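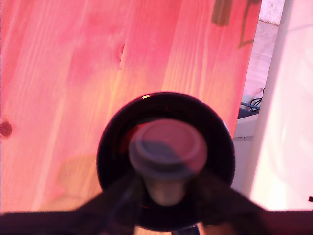

Tane Ellery makes board games, and the one we're here for is Solline, a tile-laying thing for two to four players about moving sheep across a mountain before the snow. Third game, first one he's put out himself under the Rilten name. We talk over a bad line. He's been up since five packing boxes. I ask about the artwork first — the box and the score track both have this pinkish streaky look, a lot like a plank with the grain running through it and a dark knot here and there. "I wanted it to look like something you'd play on in a shed," he says. "Shiny puts me off."

The rules took longer than the art. Nine versions, he thinks, maybe more if you count the one he threw out in February after his sister beat everyone in four turns. "She just parked her sheep on the pass and sat there. Totally legal. Horrible game." The fix was small: a blocked pass now costs you a tile every round.

Print run is 684 copies. Odd number, I say. He laughs. The printer had cardboard for that many and he coudn't afford to wait for more. 300 were gone before he'd even written the back of the box.

Does it work with kids? "Eight and up. Younger if they don't mind losing." There's a shorter game in the back of the rulebook, no snow cards, done in twenty minutes. He plays that one himself most nights.

Next is Larholm, a bluffing game, cards only. Any hints? "Harbor. Fog. Everyone's lying." He wants it smal enough for a coat pocket. Then the doorbell goes at his end — more boxes — and he has to run.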